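Keisha Boateng
Saturday, August 8, 2020

Writing up the small-batch potato thing because three people asked me for it this week and I'm tired of typing it in messages. It's going to be a few posts.

1/ The idea is one potato, one small saucepan with a lid, one plate. Dinner for one person, or a side for somebody who eats like a bird. I've been cooking this way since April, when I moved into the Ulow building and stopped cooking for four.

2/ Small black saucepan, round glass lid, light blue plate. No other dishes to wash.

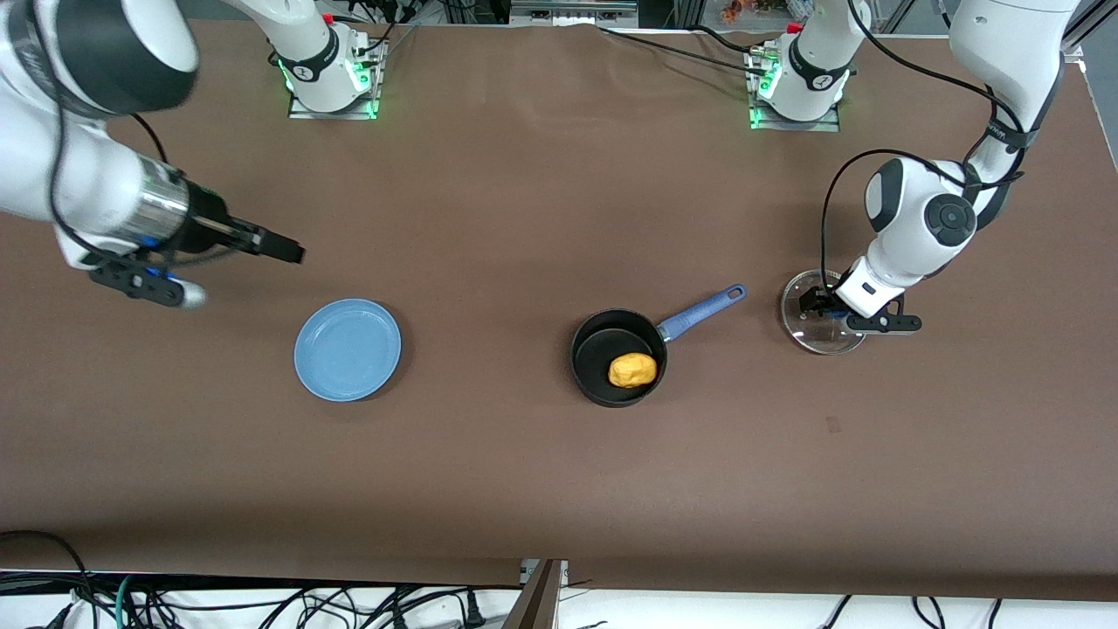
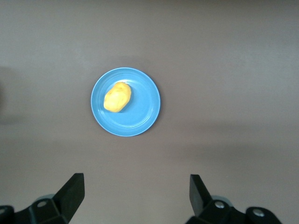 Does a single potato cook faster than a full pot of them?

The water comes to a boil sooner, so the whole job is shorter. Once it's boiling, a potato of the same size takes the same time whether it's alone or with five others.

3/ Pick a waxy yellow one if you can. Russets fall apart on the outside before the middle is done, unless you cut them up first. If all you have is a russet, cut it in four.

4/ Cold water, enough to cover it by a finger's width. Salt goes in now. I use a teaspoon for a small pan. Reginald Mercado says that's too much and he is welcome to use less at his house.

5/ Lid on until it boils, then tip the lid so there's a gap and turn the heat down. With the lid all the way on, a small pan boils over fast. The starch foams up and bakes onto the burner, and then you're scrubbing.

6/ A medium potato, whole, is 20 to 25 minutes. Start checking at 18. Use a thin knife, not a fork - a fork breaks it open and it takes on water. If the knife slides out without lifting the potato, it's done.

7/ Pour off the water, put the pan back on the burner with the heat off, no lid, and leave it for two minutes. This dries the outside. People skip it and then wonder why the butter slides off.

8/ On peeling: I peel after if I'm eating it plain and before if I'm mashing it. Hold it in a towel and the skin pulls off with your fingers.

9/ On the lid: glass is worth having for this. You can tell when it's boiling without picking it up. Mine came from the Grular outlet, where they sell lids on their own. Measure across the top of your pan before you go, rim to rim. I didn't the first time and made two trips.

10/ On the plate: I like one with a rim for this. Melted butter stays where it is. A flat one is fine if you're not using much.

11/ What I put on it, in the order I get tired of them: butter and black pepper. Sour cream and chives. Cottage cheese. Canned chili. Bit-na Na does soy sauce and a little sesame oil and I've started doing that too.

12/ Leftover half goes in the fridge in a covered bowl and gets sliced and fried the next morning. Medium heat, don't move it for four minutes - it needs the time to brown.

13/ Next one will be rice in the same pan. I still burn the bottom every other time, so give me a couple of weeks.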